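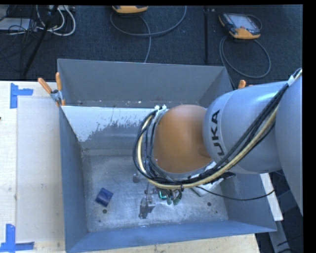
Je relis chaque année, en décembre, les procès-verbaux du conseil de l'université de Nolleck (on a les plaisirs qu'on peut), et chaque année je tombe sur la même ligne : « les représentants étudiants ont été entendus ». Entendus, oui. Mais ils n'ont pas voté, et je trouve que cela commence à faire long.

J'ai enseigné vingt-deux ans dans cette maison, je l'aime beaucoup, et c'est pour cela que je me permets d'insister. Nos statuts prévoient 2 sièges étudiants, tous deux consultatifs. Quand le conseil a discuté du déménagement de la bibliothèque vers le site de Birnumden, Elango Panicker, alors en troisième année d'histoire, avait apporté une pétition de 1181 signatures. On l'a remercié très gentiment, on lui a offert un café, puis on l'a prié de sortir avant le scrutin !

Ma collègue Ermelinda Gouveia, dont j'estime le jugement, m'objecte que les étudiants passent et que l'institution reste. Je comprends l'argument, je l'ai même soutenu autrefois, dans un couloir, avec une assurance qui me fait un peu rougir aujourd'hui. Mais les administrateurs extérieurs passent aussi, et certains ne viennent guère que pour la séance du budget. Un étudiant, lui, mange au restaurant universitaire tous les midis et sait très bien ce que change une hausse de 20 euros sur l'abonnement de bus.

On me dit encore que la participation aux élections étudiantes est faible, environ 500 votants la dernière fois. C'est peu, j'en conviens volontiers. Seulement, qui se déplacerait de bon cœur pour élire quelqu'un qu'on fera sortir de la salle ?

Je demande donc que la révision des statuts, promise pour la rentrée, accorde une voix pleine à ces deux sièges, y compris sur le budget.

Zdislava Sýkora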